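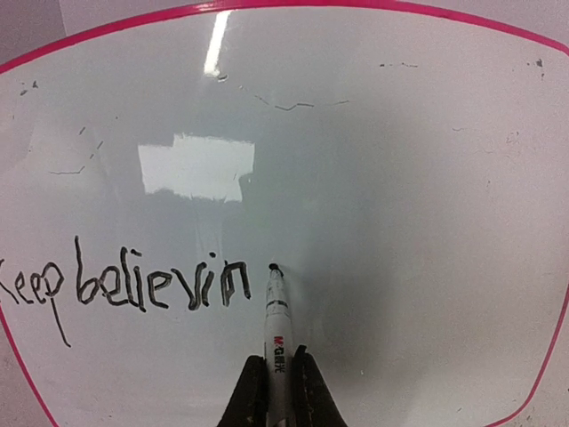
A marker held in a two-finger gripper during a lettering task on a dry-erase board.

Bench-arm budgeting is the planning of money, space and staff time for small tabletop robot arms, usually bought in pairs by colleges, workshops and small labs. The term covers the first purchase and the running costs that follow it. Published guidance is thin, and much of it comes from sellers.

Price and total cost

Sellers tend to quote a price per arm. The Hendarel worksheet, a planning form used by several technical colleges, treats that price as the least useful number on the page. In its sample budget, a pair of arms is listed at $2000, while the full first-year cost comes to $3923. The difference is made up of mounting rails, cameras, control boards, spare fingers, power supplies and shipping. Staff hours are left out of both totals, a gap that critics of the worksheet have pointed to since its first version.

Abenezer Wolde, a purchasing adviser who revised the form, has argued that even the larger figure flatters the equipment. His notes tell buyers to set aside a second $2000 before the first order is signed, and to cancel the order if they can't.

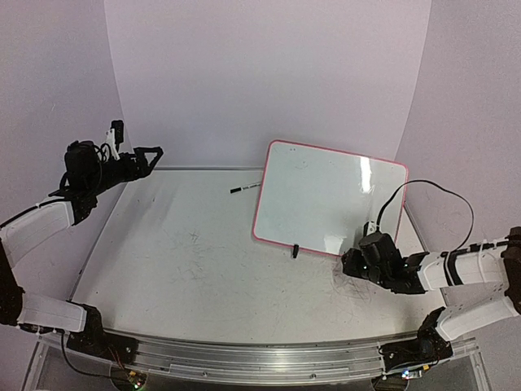 Workspace planning is the part of the budget most often skipped. A two-arm station takes up more room than the table surface suggests, as each arm needs clearance for its elbow and its cables. Layouts with both bases mounted on one metal rail along the near side, and walls around the other sides, are common for writing and handling tasks. Cable is a frequent source of underestimates. A long lead that rises from a camera mount and loops across the side wall needs slack, and a short one bought to save money will probably be bought again. Tabletops are also treated as permanent in most budgets, although scratches and scuffs build up on a working table and a replacement top belongs under supplies.

Supplies

Task materials such as whiteboards and markers are cheap and are rarely listed. The Hendarel form gives them their own line, mainly to stop them from being charged to the classroom account. Gripper fingers are a larger expense. Claims about how long they last vary widely, and few state what the gripper was holding.

Vendor claims

Sales material for the Firura and Abera kits describes setup as a matter of one afternoon. Neither seller explains whether this includes calibration. Demonstration clips are a weak basis for purchase, as a short clip of an arm writing a word says little about how many attempts came before it. Wolde's notes advise asking for an unedited session and a parts invoice from an existing customer.

Leasing

The Erano plan, introduced in May, offers arms on a monthly lease with repairs included. Worn fingers and damaged cables are excluded, which leaves the buyer paying for the parts most likely to need replacing.

See also: Equipment depreciation; Gripper; Total cost of ownership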